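Battery and charger check -- camera kit room, Hernside
Checked by: Kenna Morrison
Date: 2022-01-17

Right, I've gone through the whole lot again, and my comments are under each item as usual.

1. Casings free of cracks, dents and swelling -- PASS, one pulled
Went over all 22 packs with a torch. Number 8 has a slight bulge along the label side and rocks when you lay it flat, so it's in the metal bin with red tape on. Please don't rescue it, Manolis!

2. Contacts clean -- PASS
A bit of green on two of the older Susum packs (the ones that went to the beach job, I bet). Wiped off fine with a dry cloth.

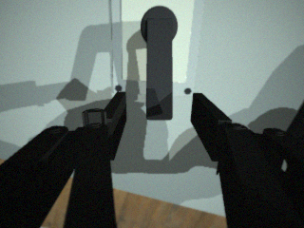 3. Charge lights working -- FAIL
The left-hand Perić charger goes straight to full whatever you put in it, even a pack I'd run flat on purpose. I've unplugged it and emailed Nazareno De Luca about a swap.

4. Leads and plugs -- PASS WITH COMMENT
No bare wire anywhere, but the lead behind the shelf is pinched again. I've moved it twice now and would love a longer one.

5. Packs stored at half charge -- FAIL
Almost all of them were brimmed. I know it's handy to grab a full one, but they don't like sitting like that for weeks.

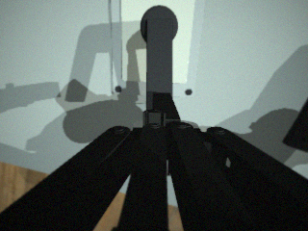

Four dark links and their round joint caps.

6. Smoke alarm and sand bucket -- PASS
Alarm tested, very loud, sorry to everyone upstairs. Bucket had a crisp packet in it.

7. Log book up to date -- PASS
Last entry is 347, signed by Panagiotis Popescu.

To do before the February check: new charger, longer lead, pack 8 to the recycling point.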